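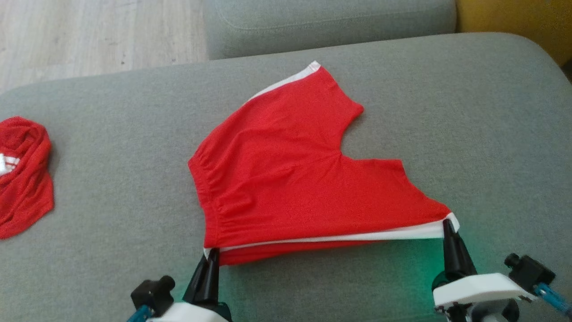 Siiri Koskela wrote in under my last post to ask whether the left gripper had ever let go by itself, because hers did, on the same firmware, and she lost most of a month blaming the fingers. I told her no. Then in July mine started doing it.

The fault is easy to describe. The arm closes on a waistband, holds for a bit, and then the left finger relaxes just enough that the fabric slides out. The controller still reports a good grasp. The right side carries on as if it has a partner, and whatever was being folded gets dragged across the couch by one corner. No error, no warning, nothing in the log except a position value that stops changing.

I'd been running the folding routine on the couch for a while by then, mostly shorts, because they're small and the waistband gives the fingers something to grab. A table would be more sensible. The couch is what I have, and the soft seat does make it harder for the fingers to get under an edge, so for the first few days I put the drops down to that. 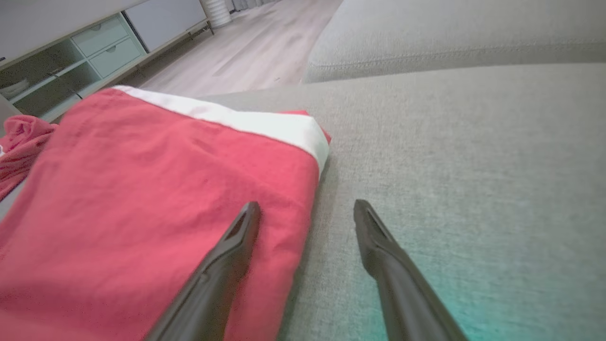 What changed my mind was the current reading. A finger that slips on fabric still draws current while it tries to close. Mine was dropping to almost nothing, which meant the servo had stopped trying. I set the logger to 200 samples a second and went through 685 grasps over two evenings. Nine of them let go. In 8 of the nine the supply voltage sagged right before, always when both arms lifted together.

So the servo was browning out and rebooting with torque off, and the controller was reading back the last position it had and calling that a grip. The power lead on the left side came from Duvton as part of the kit, and it's thinner than the one on the right. I swapped it for a heavier one and haven't seen a release in the week and a bit I've been running it.

The lead bothers me less than the software does. A gripper that has gone limp should never be reported as holding. With shorts it doesn't matter. Stella Mutiso runs the same controller with a much bigger arm lifting things you wouldn't want on your foot, and I've passed all of this on to her.
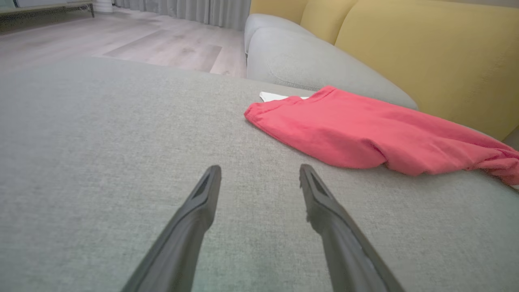

A wrist camera, fingers open.

For now I've added a check that compares position with current every cycle and stops both arms if they disagree. It trips too often on thin fabric — I'm still tuning the threshold. Siiri, if you're reading, measure your lead under load before you buy more fingers.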